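Sunday, cables and a clear plastic rack

22/05/2022

I have spent most of this month looking after a two-armed robot cell, and I would like it known that very little of that time has involved the arms. The arms are fine. They turn up, they glow green, they do as they are told. It's everything bolted, clamped or draped near them that wants attention.
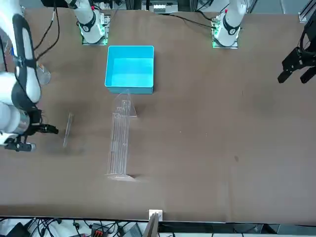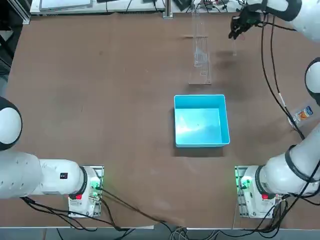
Let's start with the rack. Clear acrylic was chosen by somebody at Hedlund who had presumably never tried to find a pair of glasses on a glass shelf. I can locate it by touch, or by the faint shadow, or by swearing. The blue box is a joy by comparison. I'd have everything in the cell that colour if Clovedia sold it, and I did ask, and they sent me a catalogue of greys.

The job itself was meant to be simple. The cell had run over 2,000 cycles on the same settings and the left arm had started arriving at the box a little to one side of where it believed the box to be. Not much, a couple of millimetres, but the rack is fussy and a couple of millimetres is the difference between a strip going in the slot and a strip going on the floor.

I did what you are supposed to do. Power off, tag on, hands round every bolt on both base plates. One was loose on the left. I nipped it up, felt tremendously clever, ran the test again and got exactly the same error. So I put in an evening on the software side, reading log 587 from top to bottom, and it told me that all was well. It's a very contented log.

The real culprit was a cable. One of the runs from the gripper had been tied a touch too short, so at full stretch it pulled on the wrist. I cut the tie, gave it a proper loose curve and did the elbow end again while I was there. Thirteen minutes, most of it spent looking for the side cutters, which were in my pocket.

A few notes for whoever inherits this, which on current form is me in six months:

Leave slack at the elbow. If it looks a bit untidy you've got it right.

Move the arm by hand through its whole reach before you tie anything, and then do it again after.

Check the gripper fingers with the same gauge every time. The Umley one lives in the top drawer. The other one in the top drawer is wrong and I can't bring myself to throw it out.

Write down where the box goes. I've now got 2 marks on a paper template, which beats my earlier system of remembering.

The floor under the front edge is next. I've been putting off the cables down there since Basent delivered the thing, on the grounds that it all works and I don't know which one is holding up the rest – and pulling on them to find out seems a poor way to spend a weekend. I've ordered trunking and a bag of labels. The labels have arrived. The trunking is, according to the tracking page, in a depot in the wrong county.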